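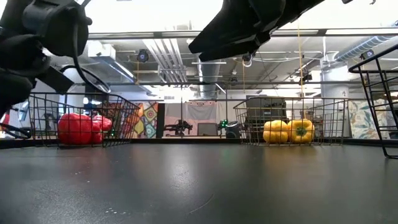
Red and yellow bell peppers in separate black wire baskets on a dark gray table.

Sorting and Holding Bell Peppers in Wire Baskets
Tegwen Mostyn, October 2020

This page covers sorting bell peppers by color and holding them in open wire baskets at room temperature before they are cooked or moved to the refrigerator. The same steps work for one kitchen or for a small produce table. Storage longer than 2 days is outside the scope of this page.

What you need

Wire baskets, one per color
A flat, hard table or counter
A dry cotton towel
A kitchen scale (optional)
Labels or a grease pencil

Basket selection

Use a basket with a rectangular grid and walls taller than the peppers. Run a finger along the inside of the rim and across the floor of the basket. Any weld that catches skin will also puncture a pepper. File it down or use a different basket. Coated wire should have no chips.

The Gruswood 612 is the basket we use at Lavley. Older Howells baskets have a wider grid, and small peppers can wedge a shoulder between the bars. Line those with one layer of towel.

Procedure

1. Wipe the table and let it dry. Set the baskets down with a hand's width between them.

2. Assign a color to each basket before handling any peppers. Keep the same order from left to right each time. Red on the left and yellow to the right of it is the order used on our sheets.

3. Inspect each pepper. Press lightly at the shoulders and at the blossom end. Set aside any with soft spots, splits, or mold at the stem.

4. Do not wash. Remove loose soil with the dry towel. Washing is done immediately before cutting.

5. Lower each pepper into its basket by hand. Dropping it even a short distance can bruise the wall without marking the skin.

6. Place the largest peppers first and fit smaller ones behind or beside them. One layer only.

7. Place peppers that are still turning with the color they are closest to. A yellow pepper with an orange tint goes in with the yellows.

8. Label the basket with the date. If you weigh, record the net weight in grams. A full basket on our last sheet read 3444.

Checking

Check once in the morning and once in the evening. Turn each pepper a quarter turn and look at the side that was resting on the wire. Shallow grid marks are cosmetic. Wrinkled skin means the pepper should be used that day.

Keep the baskets out of direct sun and at least 20 inches from a stove or radiator.

Revision note: step 7 was added after a question from Osian Prydderch.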